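Reading time: 3 min

Search this site
Search

The Menix Handheld Crumb Vacuum, After Five Months of Toast

I bought the Menix in July, during a sale, in the frame of mind that makes a person believe a small appliance will change how the household eats. It cost less than dinner out and arrived in a box that could have held a microwave. Inside were the vacuum, a charging dock, a crevice tool, a brush and a manual in 9 languages, the English one being the least confident.

Let's start with what it does well. It picks up dry crumbs. Toast, crackers, the gravel at the bottom of a cereal bag, all gone in one pass, with a noise like a hair dryer having an argument. The brush attachment is soft enough for a keyboard and stiff enough for the seam of a couch cushion. I have used it on both, and on one occasion on a cat, who left the room and has not forgiven the dock either.

The battery is rated for 20 minutes on the low setting. Mine gets there, more or less, if I never touch the high setting, which drains it in the time it takes to do a staircase. Charging takes 3 hours. The light on the dock blinks while charging and then goes on blinking when it's done, slightly slower. I've learned to tell the two apart, a skill I don't expect to use elsewhere.

Emptying it is the low point. You press a latch, the cup swings open, and most of the contents go in the trash. The rest go up your sleeve. The Caruso I owned before this had a cup that twisted off, and I said rude things about it for years. I'd like to take some of them back. The Menix filter also needs rinsing more often than the manual suggests, and it must dry overnight, so buy the spare. 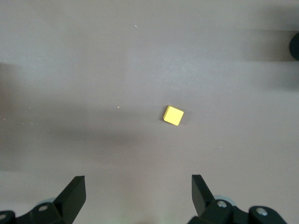

Suction on hard surfaces is better than on fabric, as you'd expect, but the nozzle has a front lip that pushes fine stuff ahead of it like a tiny snowplow. You have to tilt the thing back and come down on top of the crumbs. My old white counter let me pretend they weren't there. Matte gray is less forgiving: tiny crumbs show up on a gray tabletop even with a bright yellow cube sitting there to draw the eye, and those are exactly the ones the lip likes to take for a walk. The crevice tool gets them, if you can remember which drawer you put it in.

I also borrowed the Ekarness for a weekend to compare. It is quieter, heavier and costs 136 dollars, for which I would want it to make the toast as well. It did a nicer job on the car seats. On the kitchen table I couldn't tell them apart, except that my wrist could.

Would I buy the Menix again? Yes, at the sale price, with the spare filter and short sleeves. At full price I'd think about a damp cloth, which has no charging light at all.

Print this page
E-mail this review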